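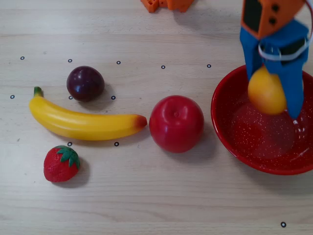 Reketti Display Fruit: Frequently Asked Questions

Updated February 16, 2022

What are the pieces made of?
Reketti fruit has a rigid foam core with a painted outer skin. Stems, where fitted, are glued into a drilled hole and are not meant to be used as handles.

Are they the same size as real fruit?
Close to it. Peaches and apples follow the size of medium supermarket fruit. Expect small differences in color and outline between batches.

How many pieces fit in one bowl?
It depends on the shape of the bowl more than its width. The Inder 30 (30 cm across the rim) holds a single layer with a few pieces on top. The Hikside 40 has a flatter base and needs more fruit to look full. Five pieces in a wide bowl will sit on the bottom and roll when the bowl is moved.

Can the fruit be used in an enameled bowl?
Yes. Enamel does not react with the paint. Lower each piece in by hand instead of dropping it. The enamel will not be harmed, but the skin of the fruit can dent.

Will the color transfer to a wooden table?
Not under normal indoor conditions. On oiled wood, wait until the oil has fully cured before setting fruit or bowls on it. Oda table oil needs 46 hours at room temperature.

How do I clean it?
Wipe with a cloth dampened in plain water and dry at once. Do not soak. Water that gets in at the stem hole stays in the core. Alcohol, acetone and abrasive pads remove the paint.

Can I leave it in a sunny window?
Yellow and orange pieces fade first. If the display has to stand in direct sun, turn each piece once a month.

Is it safe for children?
No. The fruit is a decorative item and has not been tested as a toy. Foam can be bitten off. Keep it away from dogs as well.

A piece is dented. Can it be repaired?
Shallow dents cannot be pushed out. Cracks in the skin can be closed with water-based white glue. Solvent glue dissolves the core.

Can I order single pieces?
Peaches, apples and lemons are sold singly. Pears have been available only in the mixed set (item 1202) since December.

How should I store it?
In a carton, one layer deep, with paper between the pieces. Painted surfaces left pressed together in a warm attic can stick. Storage temperature should stay under 40 °C.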